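Notebook, Thursday, 9:40

Sim room is up again. I'm writing down what I think before Mohsin's budget meeting, so that later I can't claim I thought something else.

The ask from Ledorden is for two arms, two grippers and the wrist camera option on both sides. Quote reference 435. The argument goes: we have door opening in simulation, the building at Indthorpe has double doors, so we should buy hardware that opens double doors. I have trouble with every step of that.

First, wrist views. I went through them this morning looking for something I would pay extra for.

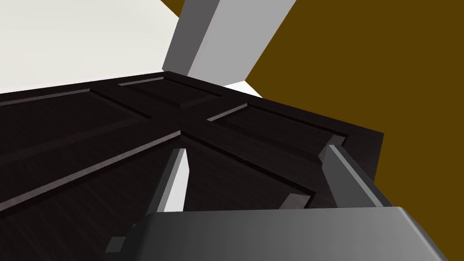 Yanling says the policy needs the close view for the last bit of the approach. Maybe. She hasn't run it without, and until she does I'm treating the wrist cameras as a line we can cut. The sales sheet calls them "recommended", and they would say that.

Second problem is color. Our walls and doors in sim are flat, clean and nothing like the real corridor, which has scuffs and a radiator. If the camera spec is being picked on how well it does in here, we are picking it on very easy material.
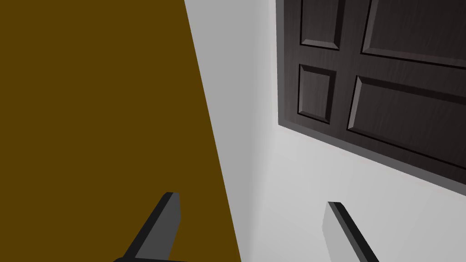
Wrist view, fingers open, dark door at upper right. Big flat areas of one color.

Asked Yutong whether the Feng gripper would do the same job. She thinks so for lever handles, less sure about anything you have to pinch. It has the shorter lead time. Ledorden won't commit to a date, only "after July", and I've heard that before from them.

Third, reach. This one bothers me most, as it decides whether we need the second arm at all. Shuzhen's plan has one arm per door leaf. Fine on paper, but most of the doors we care about are single. I'd like to see one arm do one leaf and then the other before we pay for a pair.

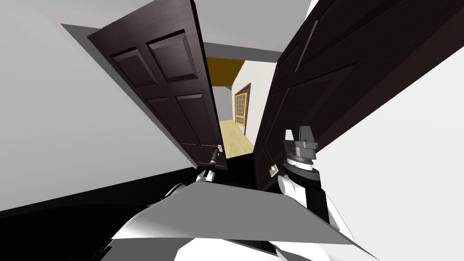
What I'd want before signing

Yanling's run with the wrist cameras off, same seeds, same doors. 358 episodes is what she has queued, and nearly all of them are this one room. I'd trade half of those for a different room.

A loan unit from Bustedus. Muchen has a contact there and says they lend for 4 weeks. Shipping is on us. Still cheaper than being wrong.

A written answer on spare fingers. The quote lists the gripper and says nothing about finger replacements, and we will chew through those – we did on the last rig.

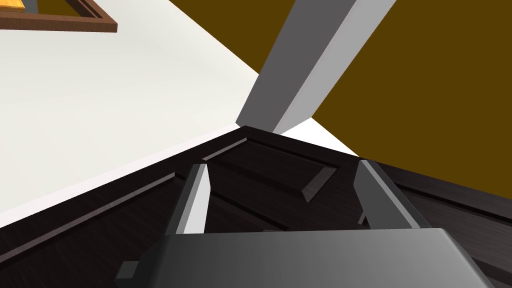

Same room, wrist view near the paneling. Fingers apart, nothing held.

Mohsin stopped by at 11:15 and thinks I'm being slow on purpose. Partly true. He wants the order in so the money doesn't roll back, and I get that, but one arm and a decent mount would also spend it. Told him I'd sign for one arm today and the second when Yanling has numbers. He didn't say no.

To do: email Ledorden about fingers and split delivery. Ask Muchen for the loan terms in writing. Measure the Indthorpe doors ourselves, the drawings are old.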